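Week 3 notes, packaging and paper goods
Gülizar Duman, Feb 9, 2025

Hi all! A few of you missed class because of the ice, so I'm typing up more than I usually would. If you were there, skip to the homework (and please do the homework, I read every single one).

## Where we left off

Last time we got through paper, so now it's board. People say "cardboard" for everything, and I do it too at home, but for this class I'd like you to split it into two families. Paperboard is the single thick sheet: cereal boxes, shoe box lids, the back of a legal pad. Corrugated is the sandwich, with a wavy layer glued between two flat ones. The wavy part is called the medium, or the fluting, and the flat parts are liners. If your quiz says "cardboard" and nothing else, I'm going to circle it and write "which one?" in the margin.

## Flutes

Flutes go by letters, and the letters make no sense. A is the tallest, then C, then B, then E, which is quite thin. They were named in the order people came up with them, so don't look for a pattern, just learn them. C is your everyday shipping box. B crushes less easily when you press on it with your thumb and it prints a bit nicer. E is what you get around a small kitchen gadget or a bottle of perfume.

Somebody asked whether double wall is just two boxes glued together. Nope! It's five layers: liner, medium, liner, medium, liner. You can mix flutes too, so a BC board has one of each.

## Grain, or why your tray model folded up

This was the part I rushed. Flutes all run one way, like the tubes in a drinking straw wrapper if you lined up a whole row of them. Stand the board up with the tubes going vertical and it will carry a surprising load. Turn it so they go sideways and it buckles. Most boxes are laid out with the flutes vertical in the side walls for exactly that reason.

Folding works the other way around. A fold that runs along the flutes wants to wander off and follow a tube. A fold across them stays where you put it, as long as you crease first. Use the bone folder or the back of a butter knife. I used to use a dried-up pen and I still kind of prefer it.

## Big flat sheets

Large sheets bow. They take up moisture from the air, one liner more than the other, and by morning you've got a potato chip. Store them flat with something heavy on top, and keep them off a concrete floor. When I worked at Sarnthorpe we lost 642 sheets one August to a leaky dock door, and I had to write the memo.

If you're building anything with levels in it, cut the upper sheet last, after you've measured the real height underneath.

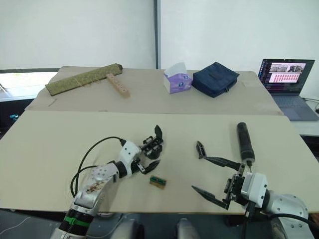
## Homework

1. Find 2 boxes at home with different flutes. Cut a strip from each, tape it to a page, and label the layers.
2. Read the Tendex handout on edge crush, up to the table. Skip the math.
3. Bring a sheet you don't mind ruining, 30 inches on the long side if you can find one.

Yazıcı's store room is open to us before class if you need scrap. Ask first, and leave the white-lined stuff alone, it's for the second-years.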